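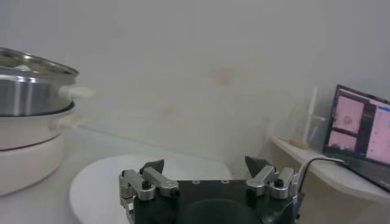 When does the Dreder Street bridge close to traffic?

The bridge closes at 9 p.m. on Wednesday and stays closed to cars and trucks for 12 weeks. People on foot and on bicycles can keep using the north sidewalk for most of that time.

The town of Plarport will replace the deck of the bridge, along with the expansion joints at both ends and the railing on the south side. Work was first planned for last spring and was put off when the only bid came in over budget. A second round of bidding brought in four offers, and the contract went to Havlíček, a bridge and paving firm that also rebuilt the ramp at the ferry landing.

The bridge carries Dreder Street over the Duvumero Canal between the downtown blocks and the east side. It is the shortest route between the two and the only one that does not cross the railroad tracks. Drivers will be sent north to the Mill Road crossing, where the town has changed the timing of the signals to give more green time to east and west traffic. Trucks over 20 tons have been barred from the bridge since an inspection two years ago and already use Mill Road.

Ketill Þorgeirsson, the town engineer, said the steel beams under the deck are in fair shape and will stay where they are. The concrete on top of them is the trouble. Salt water has been getting through the old joints and down into the slab, and the reinforcing bars closest to the surface have rusted and swelled. Crews have patched the same spots near the west end several winters in a row.

"We can keep patching it, and we would be back every February," Þorgeirsson said. "The beams have a lot of life left in them. The slab doesn't."

Crews will start by cutting the old deck into sections and lifting them out with a crane set up on the west bank. The sections will be trucked to the town yard and broken up there, and the crushed concrete will be used as base material for the parking lot behind the library. Saw cutting is allowed only between 7 a.m. and 6 p.m. People who live on Canal Row should expect noise and some dust in the first three weeks, and the contractor has agreed to wet down the cuts as it goes.

After the old deck is out, the tops of the beams will be cleaned and painted. The new deck will be poured in two stages, east half first. Each half needs time to cure before anything heavy can go on it, and the schedule allows for a few rain days. If the weather holds, the bridge should open again before the end of August.

Sidewalk and canal path

The north sidewalk sits on its own brackets and does not depend on the deck, so it can stay open while the work goes on beside it. A fence will separate it from the work area. It will close for four nights when the crane is moving sections over that side, and the dates will be posted at both ends of the bridge a week ahead. Cyclists are asked to walk their bikes across, as the path will be narrow.

The canal path under the bridge will be closed from the boat ramp to the old pump house whenever sections are being lifted. At other times it will be open, with a covered walkway in place. Boats can pass under the bridge on weekends and after 6 p.m. on weekdays. Boat owners who need to move at another time can call the harbor office a day in advance.

Buses

Bus Route 4 will run by way of Mill Road in both directions. The stops at Dreder and First and at Dreder and Canal Row will not be served. A temporary stop will be set up in front of the post office, and another by the east side fire station. Riders should allow extra time in the morning. The last bus of the night will leave the downtown station 12 minutes earlier than it does now so that it can make the connection at the ferry landing.

School buses have their own detour. Families on the east side whose pickup times change were sent a notice by mail, and the same information can be had at the school office.

Businesses

All stores and restaurants on both sides of the bridge will be open through the work. Signs on Dreder Street will say so, a point that shop owners pressed for at two public meetings. Parking will be removed on the last block before the bridge on the west side, where the crane will stand. To make up for it, the town will drop the two-hour limit in the lot behind the bank until the bridge opens again.

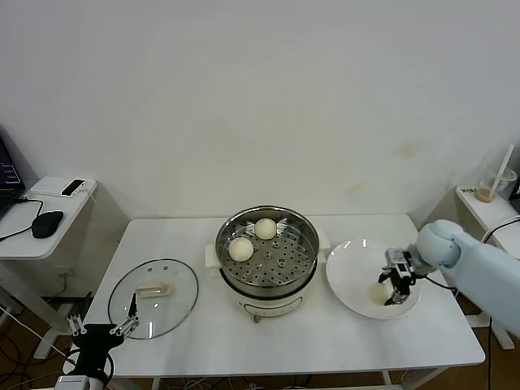 Deliveries to the last block can be made from the alley between 6 a.m. and 10 a.m. Businesses that take deliveries by large truck should get in touch with the engineering office before the first week of work to set up a time. Trash pickup on the block moves to the alley as well, on the usual days.

Some owners on the east side had asked for the work to wait until fall, when there are fewer visitors. Þorgeirsson said the town had looked at that. A fall start would have pushed the second pour into cold weather, with heated covers needed for curing, and would have left the bridge closed into the new year. The town council voted in favor of the current schedule.

Fire and ambulance

An ambulance will be stationed at the east side fire station around the clock during the closure. Until now that station has had a fire engine only. The engine based downtown will continue to answer calls on the east side by way of Mill Road, and the neighboring district has agreed to send help if a train is blocking the tracks at the crossing.

The railroad has been given the dates of the closure. Freight trains on the line are mostly at night, but they can be long, and drivers who get to the crossing behind one may wait several minutes. A message board on Mill Road will show when the crossing is blocked, so that drivers can turn off at the school and take the county road.

Water and power

A water main hangs from the underside of the bridge on the south side. It will be shut off and drained while the deck above it is removed. Homes on the east side will be fed from the county line during that time and should see no drop in service, though pressure may be a little lower at the top of the hill. Residents who notice cloudy water on the first day should run a cold tap until it clears.

The street lights on the bridge will be off. Temporary lights will be hung along the fence beside the sidewalk. The old lamp posts will be stored and put back, with new wiring and new bases. Two of them were bent in a crash some years ago and will be straightened at the town shop.

Cost and payment

A state grant covers most of the cost of the work, with the rest coming from the town's road fund. No special tax or fee is being added. The contract includes a penalty of 1000 dollars for each day past the finish date, not counting days lost to weather. There is no bonus for finishing early.

The new deck is expected to last 50 years with normal upkeep. The 20-ton limit will be looked at again after the work is finished and load tests are done. Þorgeirsson said he expects the limit to go up, but he would not give a figure ahead of the tests.

Plans for the bridge are on display in the lobby of the town hall, next to the permit window, and can be viewed during office hours. Updates will be posted on the town website on Wednesday afternoons. Questions about the detour, parking or deliveries should go to the engineering office on the second floor. Noise complaints outside working hours go to the police non-emergency line.

Left turns from Mill Road onto First Street will not be allowed between 7 a.m. and 9 a.m. while the detour is in place.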